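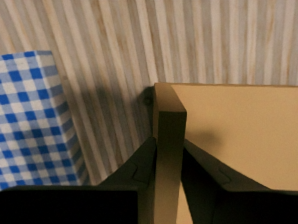
Blue gingham box, striped boards behind (render)

Home > Lists > Archive > Next in thread
Community Gardens & Markets
2 min read

Re: [gravgate-market] stall fees and the March dates

Quick reply, on my break, sorry for the shortness.

> Can someone confirm what we're paying per stall this
> season? The old sheet says 40 but I've heard two other
> numbers since. Also is the Biltow side still open to
> food stalls or is that all craft now? We have a jam
> table and a bread table and would like them together
> if possible.

Fee is $58 now. The 40 was last year, that sheet should of come down ages ago. Covers your spot, the bin levy and power if you need it. Tables not included - bring your own or ask early, we only have a few decent ones and the rest wobble.

Biltow side: still open to food, yes. Craft is mostly along the fence but no hard rule. Jam and bread together is fine, put it in the notes when you book. If you book them seperately you'll get split up, the form doesn't know you're the same people.

Other bits while I'm here

- Set up from 6:30 am, cars off the grass by 8. Last month we had utes still coming through at quarter past and the neighbours weren't happy.
- Gazebos need weights on all four legs. Pegs don't hold on the Minami Street end, too much gravel under there.
- Labels on anything in a jar. Ingredients, date made, a phone number. Council does check.
- Cloths to the ground at the front please, so people aren't looking at your eskies and cardboard. Any colour. Gingham is fine, we are not the fashion police.

Parking - the Jositz lot is free again for stallholders, go in the back way. The front gate sticks.

Somebody asked how busy it gets. Clicker at the gate said 438 for the last one, which was a grey morning with a bit of drizzle, so bring more bread than you think. Coffee van sold out of milk before ten.

Still need 2 people for the gate, early shift. Reply off list if you can do it, not to everyone, my inbox is full of "me too" from the raffle thing.

Will put the new fee sheet up tonight if the login works.

Cheers
(market bookings)

Reply | Reply to list | Older | Newer | Unsubscribe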